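Two grippers, one long afternoon at Sheehan

2025-09-14

I spent most of yesterday with a hand-held gripper in my fist, and my thumb still hasn't forgiven me. We've been trying to settle which finger set goes on the next round of Pasura hand tools, the padded pair we've used since June or the long flat jaw that Siwan Kemeys has been pushing for (loudly, and over lunch too). So we finally put them side by side at the Sheehan workshop and ran the same chores with each.

The rules were simple. We did 40 picks per tool with a mix of cups, folded cloths, pens and those horrible slippery sample bags from Nestholm. A drop counted as a miss, and so did anything that had to be nudged into place with the other hand. I took the padded fingers first, Siwan took the flat jaw, and then we swapped so neither of us could blame the other's technique.

The padded fingers missed 9 times. The flat jaw missed 19, and most of those were cups, which kept rolling out sideways just when I thought I had them. It did a lovely job on the cloths though! I'd pick it every time for anything thin that's lying flat, and Siwan got very smug when I said so.

Weight came up as well. My tool came in at 715 grams on the kitchen scale, and you do feel that by the end of a session -- mostly in the wrist. The trigger on the flat-jaw one is nicer to squeeze, I'll give it that.

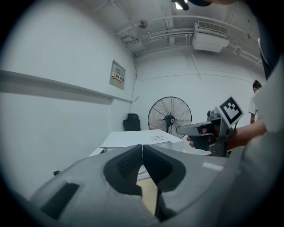 What happens next

The padded fingers stay on for now, and the Putley team will get the same set so our numbers can be compared with theirs. Siwan wants another go with a strip of rubber on the flat jaw, and I think that's fair, so we'll run the cups again once the strip is cut. I'd also like to try a lighter trigger spring in the padded tool before anybody asks me to do another 80 picks in one sitting.

The tracking markers need a look too. We lost tracking a few times when the tool was turned far over, on both sets of fingers, and I don't know yet if it's the angle of the card or our camera settings. If you have a spare afternoon and strong thumbs, drop me a line!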